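Furis Robotics Club – Frequently Asked Questions

Who can join?

Any student enrolled at Raudsepp in grades nine through twelve. You don't need to have taken a programming class. Some of our members came in knowing how to solder and nothing else, and some came in knowing nothing at all.

When and where does the club meet?

We meet after school in Room 208, from 3:30 to 5:30. The door is usually open by 3:15. In July we run shorter sessions in the mornings, and the schedule for those is posted outside the room before school lets out.

Is there a limit on members?

Yes, 25. That is how many people we can fit and still have everyone doing something. If we are full, put your name on the waiting list. Spots open up after the first month, when fall sports schedules settle.

How much does it cost?

Dues are $25 for the year. This covers printer filament, screws, finger pads and the other small parts we go through. Talk to Ayantu Fikre if the dues are a problem. She is the club advisor and she handles it privately.

What is the Ceralholm project?

Ceralholm is the main student project this year. The goal is an arm that can pick up household items and put them where they belong. Teams collect examples by hand first, using a gripper that a person holds and moves around, and the recordings are used later to train the arm. The arm itself stays in Room 208.

Do I have to work on Ceralholm?

No. There is also the Wundent team, which builds for the spring competition. You can switch once during the year without asking. After that, check with both team leads.

What do new members do first?

Three things, in this order: the safety sheet, a short lesson on the hand-held gripper, and a practice set of pickups on the bench. After the practice set you can sign out a gripper and work somewhere else, including at home.

What kinds of objects should I use?

Ordinary ones. Blocks and cans are fine for practice, but we already have plenty of those. Soft things are more useful right now – pouches, socks, stuffed animals, folded towels. Cloth bends when the fingers close on it, and the arm needs to see a lot of that.

Does it matter where I record?

A couch, a bed, a kitchen counter or a desk is fine.
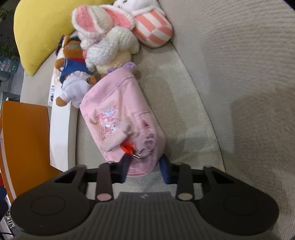 Leave the other things where they are. A background with cushions and toys in it is better for us than a cleared one. Do put away anything with your address or a family member's full name on it, and ask before recording if other people are in the room.

How many recordings does the project have?

The shared folder had 989 at last count. Bad grabs stay in. Mark them as "missed" in the log and keep going.

What if I break a gripper?

Tell us the same day. Finger pads come loose often and take a few minutes to replace. Cracked brackets have to be reprinted, so you may be without a gripper until the next meeting – please don't glue them.

Can I get class credit?

Not for the club itself. Ceralholm work can count toward the senior project if you write it up and Ms. Fikre signs off on the plan before you start.

Can parents visit?

Yes, any time after 4:30. Please sign in at the front office first.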